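From: Irina Tănase
To: robotics-club list
Date: 24th April
Subject: Re: [club] Shirt folding for the spring showcase

Cornel Vasiliu wrote:
> Good session. The policy trained on 525 demos is folding now, and
> I think we should put it down as our main showcase entry. Tudor
> says one more round of data and we're done. Wrist view and table
> view are both on the Trarwood drive if anyone wants a look.
> Objections by tonight please, I have to send the form in.

I object, a little. I looked at the drive before writing this, so at least I'm objecting to something specific.

"Folding now" needs a number next to it. How many tries, how many different starting positions, and who decided what passed as a fold? Last April we told everyone the Pollel sorter worked, and then it did what it did in front of the parents. I'd like a score sheet before a form.

My bigger worry is the wrist view. Look at how much of it is black cloth:

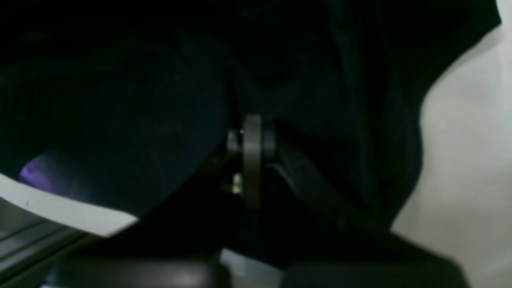 1. The wrist camera

I can make out some folds and a bit of purple reflection, and that's about all I'd trust. If the policy is supposed to find an edge from this, I'd like to know which edge. Has anyone run it with the wrist input blanked? If the score stays the same, we're carrying a camera for nothing.

2. The shirt

Why are we still on the black one? It's easy to pick out against a white table, sure, but the showcase crowd will hand us whatever they have on under their jackets. Aparecida offered a bag of old shirts and I don't think anyone wrote back to her. The table view looks much better than the wrist one, I admit, but the shirt is already spread nearly flat, and a start like that doesn't tell me much.
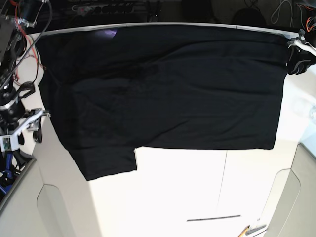 Table view: left gripper on the corner, right gripper not holding anything.

3. The form

Can we enter it as "in progress"? Veronica says the Flenex team did that and still got a table. Then we do 8 trials per shirt, write down every miss, and decide after that. If it holds up I'll apologize to the whole list.

Tudor, please don't record another round until we've settled the camera question.

Irina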